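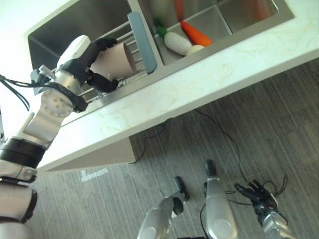

Blöndal Puts Robots on Kitchen Cleanup at Budport Office

BUDPORT, February – Blöndal, which runs staff kitchens for office buildings, has started using two robots for cleanup work at its Budport site. The robots were supplied by Jestness and handle cups at the sink and dish rack. Kitchen staff remain on every shift.

The Budport building has 600 office workers and one shared kitchen team. On a typical day the team handles some 1360 cups, most of them in the two hours after lunch. Until this winter, two people on each shift spent that time standing at the sinks.

Under the new setup, a robot picks up one cup at a time with a jointed hand and moves it to the rack. Staff still wash pans and knives by hand, check the racks, and decide what goes back on the shelf. A staff member can stop either robot at any time with a button by the kitchen door.

No jobs were cut as part of the change. The hours freed up at the sinks have gone to food prep and to the serving counter, which now stays open until 3 p.m. Two members of the team have been trained to start the robots, clean the hands at the end of the shift, and report faults. Those duties carry a higher pay grade.

The robots are slower than a person. Blöndal expects that to remain the case this year and has planned shifts around it, with the machines working through the afternoon while staff take on other tasks. Thin glass is still handled only by people.

Before the start, kitchen staff spent three weeks working with Jestness on the layout of the counters and racks. Several of their requests were adopted, including a lower working speed when someone is close by.

Blöndal will review the work with staff in June and then decide whether to bring the same setup to its Punel kitchen.

About Blöndal
Blöndal operates workplace kitchens and cafeterias in Budport and Punel.

About Jestness
Jestness builds and services robots for indoor work.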